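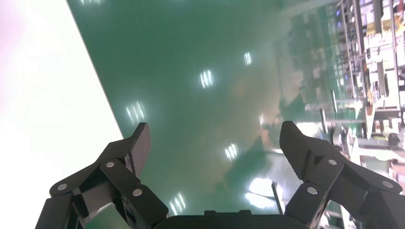

The green floor at work.

Walking to work, month one

Jun 25, 2022, posted by the slow pedestrian

I sold the car at the end of last month. A few people have asked how I'm getting on, so I'm writing it down here and can stop repeating myself in the kitchen.

The car needed a new clutch and four tyres, and the quote came to more than I would have paid for the whole thing. I had been driving to work and back, to the big supermarket, and to the coast twice a year. That was all it did. I took what the garage offered and went home on the bus.

The number 24 goes from the end of my road to the far side of Stodberg and stops near work. In theory it would do. In practice it comes when it likes in the morning, and in the first week I stood at the stop long enough on two occasions that I could have been at my desk. On the third morning I set off on foot, and I've done that most days since.

By the main road it is 3,950 steps from my front door to the gate. I know this from the phone, which I had ignored on that subject for years. There is another way, down the lane behind the allotments and over the railway footbridge, and that comes to 3,604. You would think the shorter one was the obvious choice, but the footbridge has steep steps and the lane has nettles on both sides and a dip that holds water after rain. I go in by the main road when I have proper clothes on and come home by the lane.

Shoes have been the main expense. I began in my ordinary work shoes and had a blister on each heel by the second day. Then I tried some old running trainers that had lost all their cushioning. In the end I bought a pair of Vonum walking shoes in brown, half a size up, and wear them with thicker socks. They took a week to soften at the ankle. I keep the work shoes in the bottom drawer and change when I get in. I have gone to one meeting in the wrong pair so far.

The other thing I had to sort out was the bag. I used to throw everything on the passenger seat: lunch, umbrella, two cardigans, library books I had been meaning to return. Carrying it all on one shoulder gave me a stiff neck. I now have a small Komine rucksack that my sister was getting rid of, and I empty it every evening or it fills up with paper. The waterproof cover is worth having. The little pocket on the strap is too small for anything I own.

The weather has been kind, I know that. June is an easy month to start. We had three properly wet mornings and I walked in two of them - the third I gave in and waited for the 24, and it came straight away, of course. A coat with a hood works better than an umbrella on the main road, where the lorries make their own wind. Ask me again when it is dark at both ends of the day.

I notice more than I did in the car. There is a house on the corner past the chemist that is having its whole roof done, and a front garden with nothing in it but sweet peas. The allotments have a waiting list pinned to the fence, with 94 names on it. I thought about adding mine and then thought about how I look after the pots I've already got.

There is also Hegedűs, the bakery by the level crossing. I had driven past it for years without once going in, as there is nowhere to stop. They do a poppy seed roll that is best eaten the same morning, and a plain white loaf that fits in the rucksack if I lay it on its side. I have set myself a limit of two visits a week. I've kept to it in three weeks out of four.

The supermarket I haven't solved. I tried one big trip by bus and the bags cut into my hands all the way up the hill. Now I buy a few things at a time on the way home, which costs a bit more, and I throw less away. Cat litter is the real problem. A friend with a car has offered to pick some up once a month, and I've said yes.

I sleep better, though it might just be the lighter evenings. My knees complained for the first fortnight and then went quiet. I get home later than I used to and have stopped putting the television on the moment I come through the door. I do miss the radio in the car, the half-hour comedy in particular, and I don't like wearing headphones near traffic.

I haven't decided about the coast. There is a train, with one change. I'll look up the times next week and see what they want for it.

Contact | © 2022 All words my own | Back to top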